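Module home | Week 5 | Week 6 | Reading list | Assessment

Work and Automation
Week 6 handout: Small-item packing at the Ladgate site

1. Purpose of the session

Last week dealt with fixed automation: conveyors, labellers and sorters that do one operation at a high rate. This week deals with tasks that have resisted it. The case is the gift and accessories section of the Gasik warehouse at Ladgate, where small goods are placed in pouches, cases and cartons before dispatch. Read sections 2 to 4 before the seminar. Section 6 contains the seminar tasks.

2. The task before automation

The section has 12 packing benches. Under the old arrangement each packer took an order tray, opened the packaging, placed the goods, closed the packaging and signed the slip. The job description listed five operations. Observation notes made for this module list many more, most of them small corrections: turning an item face up, freeing a zip that has caught on its lining, pressing a lid back so that it stays open, rejecting a scratched surface.

These corrections were not recorded in the time standard. Packers regarded them as part of packing. The engineers who prepared the automation plan had no figure for them and left them out of the first cost estimate.

3. Learning from demonstration

Rigid cartons can be handled by a programmed arm, given a known size and a known position. Soft packaging has no single shape. A fabric wall may fold inwards or lie flat, and a written rule for every case is not practical. The method adopted at Ladgate is to collect demonstrations. A worker carries out the task with a hand-held gripper that has two fingers and a camera. The camera view and the motion of the tool are stored, and a control model is trained on them.

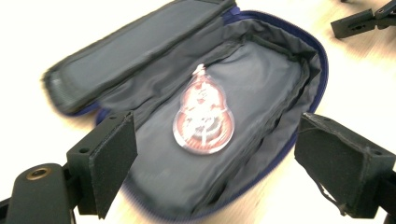

A single task was demonstrated 800 times before the first training run. Run 801 was kept as a check and was not used in training. Students sometimes take this to be a proper test set. It is a check on whether the recording equipment still gives usable data at the end of a long period, and it says nothing about how well the model performs.

Three points about the method matter for this module.

(a) The demonstrator must work through the tool. Two foam-faced fingers do not feel a surface as a hand does, and workers at Ladgate reported that they had to learn the job again at a slower pace.

(b) Variation is wanted. A packer is normally rewarded for doing the task the same way each time. A demonstrator is asked to change the starting position of the case, the angle of approach and the place where the item is set down.

(c) Failed attempts may be kept. Under the old system a dropped item was an error against the packer. In a demonstration set it can be useful, provided it is labelled correctly.

4. Changes in the work

Job content. Packers selected as demonstrators spend part of the shift recording and part on the bench. Recording periods are limited to 10 minutes, followed by a change of task. The limit was set after complaints of wrist strain.

Pay and grading. Recording was first paid at the bench rate. The argument for a higher grade was that the demonstrator supplies skill which the firm then holds in another form. The argument against was that no formal qualification was required. The matter was settled at Ladgate by a fixed supplement. At the Jemamthorpe site, which uses the same equipment, it is still open.

Supervision. The recordings contain timings. The written agreement states that they may not be used to assess individual speed. It does not mention the video itself.

Remaining manual work. Where the arms are in use, the packer sets out the packaging, clears stoppages and deals with rejected items. The easier orders go to the machine, so the average order on the manual benches becomes harder. The time standard for those benches should be revised when this happens. At Ladgate the revision came one quarter late.

5. Terms used

Demonstration: one complete recorded attempt at a task.
Deformable item: an item whose shape changes when it is handled.
Intervention: any action by a person which restarts or corrects the machine.
Residual task: work left to people after the main operation is automated.

6. Seminar tasks

Work in pairs. Take a manual task you know well and write out its operations as a job description would give them. Then write out the corrections. Mark those that a two-fingered gripper could carry out and those that depend on touch.

Read the Urio agreement in the course pack, clauses on recording and data. Draft one further clause covering the use of video after a demonstrator has left the firm. Bring a printed copy. Drafts will be exchanged between pairs and the marked copies handed in at the end of the session.

Contact: module office, during term | Course material, not for resale | Back to top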